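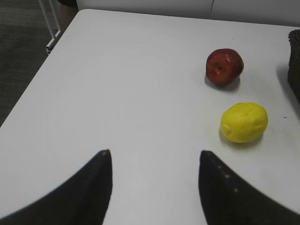

Vestcombe 40 Portable Interpreting Set
By Govden
Item 541

The Vestcombe 40 is a complete simultaneous interpreting set for visiting delegations, bilateral talks, consular briefings and the sort of ministerial meeting where the room was only confirmed the night before. It has 40 listener receivers and 2 interpreter transmitters, and it all travels in a wheeled case that goes in the boot of an ordinary sedan.

We love this thing. We've been hiring out and servicing conference gear for a long time and most portable sets have felt like the poor cousin of a proper booth. Voices come through thin, the receivers hiss, and by the afternoon session half the delegation has one earpiece out. The Vestcombe sounds full and close, and an interpreter working at a low murmur at the back of the room comes through as if they were sitting beside you. It's a lovely bit of engineering!

Who uses it

Embassies and high commissions, protocol offices, trade missions, election observer groups, regional organisations with a rotating chair, universities running negotiation courses. It suits any meeting with one or two working languages beside the floor language. If you need more than that, have a look at our fixed booth systems, or ring us and we'll talk through linking sets.

The receivers

Each receiver is about as heavy as a box of matches and clips to a lapel, a lanyard or a notebook. There's a channel button, a volume wheel and nothing else for a tired minister to press by mistake. The display shows the language name as you've typed it in, so your guests see "Français" or "العربية" instead of a channel number (a small thing, but people notice it, and they really do appreciate it).

Earpieces are the Yüksel over-ear type, left or right, with washable covers. They sit outside the ear canal, so delegates can still follow the floor and catch the tone of the person speaking. Standard headphones will plug in as well.

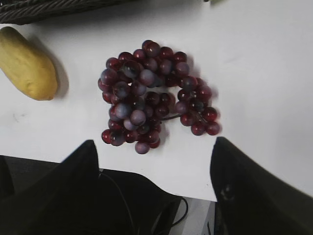
Battery life is 12 hours from a full charge, enough for an opening session, a long lunch, an afternoon that runs over and the joint communiqué that gets redrafted at the last minute. Receivers left on by accident go to sleep once they lose the transmitter, then wake up when it comes back on.

The transmitters

The interpreter's unit has a mute button you can find by feel, a cough switch and a handover light, and the light is our favourite part of the whole set. When two colleagues are working the same language, the one coming on presses a key and the other sees a steady green glow. No waving, no scribbled notes. Mercedes Agudelo, who leads our interpreter testing, pushed for it from the first prototype and wouldn't let it go. She also asked for the mute button to be dead silent, and it is.

The floor feed comes in by XLR or from the clip-on table microphone supplied.

Privacy

Transmission is digital and encrypted, with a new key made each time the set is paired. Pairing is done in the case, with the lid closed. For closed sessions we still suggest talking to your own security people early, as some venues have rules about any wireless gear at all. A wired loop kit is available for those rooms.

Case and charging

The case is by Zimmont, with a pull handle and moulded slots for every unit. Drop a receiver in its slot and it charges. A row of lights along the inside edge shows which units are full, which are still going and which slot is empty, so packing up at the end of a visit is very quick. The charger takes any mains voltage, and the plug adaptors live in the lid pocket.

What's in the case

Listener receivers with Yüksel earpieces
Interpreter transmitters with headset microphones
Clip-on table microphone and XLR lead
Spare ear covers
Lanyards, navy
Plug adaptors
Printed quick guide in English, French, Spanish and Arabic

Sound and range

Reliable through a large hotel ballroom, and good outdoors for site tours, wreath layings and walks around a port or a power station. Thick stone walls will shorten the reach. In older government buildings, put the transmitter near a doorway and walk the room with a receiver before guests arrive.

Hire or buy

The set is available for sale or for hire by the visit. Hire includes a check of every unit before it leaves our workshop and a phone line that's answered while your meeting is on, whatever the hour where you are. March is our busiest month, so early notice helps then.

Extra receivers, coloured lanyards and engraved unit numbers can be ordered with the set or later. Receivers bought separately pair with any Vestcombe case.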